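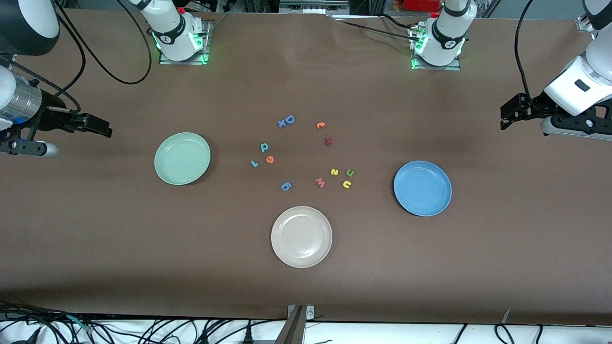
## Questions about the consular office in Osach

**Is the honorary consulate of Ova open again?**
Yes. The office in Osach receives visitors again from 1/5/26. It is at 68 Kennedy Street, on the second floor, and the bell is marked "Ova".

**What is the difference between this office and the embassy?**
The embassy is in Ilau and it does the political work between the two governments. Our office is small and helps citizens with papers. We cannot issue a passport, but we can accept your application and send it to Ilau.

**How long do I wait for a passport?**
Normally 20 working days after the embassy has received all documents. In February the waiting time was longer, and we are sorry for this.

**Do I need a visa to travel to Ova?**
For a stay under the visa agreement, citizens of both countries need only a valid passport. If you want to work or study, you must apply for a residence permit before you travel. Please use form 206 – the old form is not accepted anymore.

**Can I vote at the consulate?**
Only in national elections, and only if your name is on the list of voters abroad. Registration for the list is made at the embassy, by mail or in person. Local elections are not possible from abroad.

**Which documents can you certify?**
Copies of birth and marriage certificates, school diplomas and powers of attorney. Bring the original and 2 copies. We don't certify translations which were made by the applicant.

**I lost my passport. What should I do first?**
Report it to the local police and ask for a written confirmation. Then call us. With the confirmation and one photo, you can receive an emergency travel paper, valid for one trip home.

**Can I pay by card?**
Not yet. Fees are paid by bank transfer, and you should bring the receipt to your appointment.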